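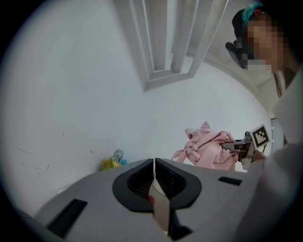
Wirneck Allotments Forum > Growing > Spuds and roots

Chitting – bother or not?

mudlark_jo
10 Jan 2019
Seed potatoes turned up early from Gadton, didn't expect them till next month. 3 bags, all earlies I think, labels are a bit smudged. Do I start chitting now or leave them in the dark? Spare room windowsill is free but it's over a radiator. Last year I left it too late and they went in with hardly a shoot on them. Cropped alright mind.

tin_bath
Too early for round here. Cool and dark till the end of the month at least. And not over a radiator, they'll shrivel.

plot44b
You've answered your own question, no shoots and cropped alright. Chitting is a waste of a windowsill. I stopped years ago, no difference that I could see.

tin_bath
Maincrop maybe. Earlies it makes a difference. I get mine up a fortnight before the plot next door and he doesn't chit.

plot44b
He's also in the frost pocket by the brook so not really a fair test is it

tin_bath
Fair point about the brook. Still chitting mine.

sedgeandslug
Egg boxes, rose end up, unheated porch. Been doing it that way forever. Jo get them out of the bags whatever you do, one soft one will take the lot with it. Had that with a sack from Nasr, the smell was unbelievable.

mudlark_jo
Out of the bags now. Two squishy ones binned. Which end is the rose end?? They all look the same to me

sedgeandslug
End with most eyes. If you can't tell just lay it on its side, it'll sort itself out.

hens_and_chard
Can I ask a feed question while we're on spuds. Zikby pellets, anyone? Neighbour swears by them but the tub is tiny for what they want for it. I've got well rotted muck but not enough for the whole bed.

plot44b
Muck in the trench, forget the pellets.

mudlark_jo
I used the Zikby ones on beans, did nothing I noticed. Foxes dug half of it up

hens_and_chard
Right that's put me off. Will eke out the muck. Does it matter if it's got straw in still?

tin_bath
Bit of straw is fine. If it still smells of horse leave it another few months or you'll get scab.

sedgeandslug
Scab is more lime and dry soil than fresh muck IMO. Water them when they flower and don't lime that bed. I put grass clippings in the trench as well.

tin_bath
Agree on the lime. Don't agree on the muck, had scab all over mine the one year I used it fresh.

plot44b
Could of been a dry year

tin_bath
It was not a dry year

mudlark_jo
Ok so – back bedroom, no heating, egg boxes from end of the month. How far apart do you lot plant earlies? Packet says 12 inches, the old boy on the gate says 20 which seems miles.

sedgeandslug
12 is fine for earlies. 20 is for big maincrop if you've got room to waste.

plot44b
12, and earth up as soon as they show. Keep some fleece handy, we got caught in May.

hens_and_chard
Anyone got spare egg boxes? We've got hens and I still never have enough, people don't bring them back

Views: 2,811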